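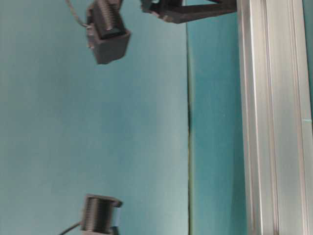
Zorkuvville Community Services, Buildings and Grounds Department

Home | Inspections | Forms | Contact

Jan 2, 2019
By Zdislava Kubíček

Fledau Hall, Winter Safety Checklist with Comments

1. Exit doors and signs. Satisfactory. The north exit door closes slowly. The closer shall be adjusted before the hall reopens.

2. Fire extinguishers. Needs attention. Eight units inspected. The tag on the kitchen unit was last signed in September. Monthly checks are to be entered on the tag and in the log.

3. Emergency lighting. Satisfactory. All lights stayed on for the full 15 minutes of the test.

4. Floors and walkways. Needs attention. The entrance mat curls at one corner and must be replaced. Salt is stored in the side closet, but no scoop was found.

5. Electrical room. Not satisfactory. Folding chairs were stacked in front of the main panel. They were moved during the inspection. Room 1022 may be used for overflow storage.

6. Occupancy notice. Satisfactory. The posted limit of 400 persons matches the permit.

7. Boiler. Not inspected. The service contractor, Kováčik, holds the key. A separate visit will be arranged.

8. First aid cabinet. Satisfactory. Eye wash expires this year. Reorder with the spring supplies.

Items marked "Not satisfactory" require a written reply from the building supervisor. Replies should list the work done and the name of the person who checked it.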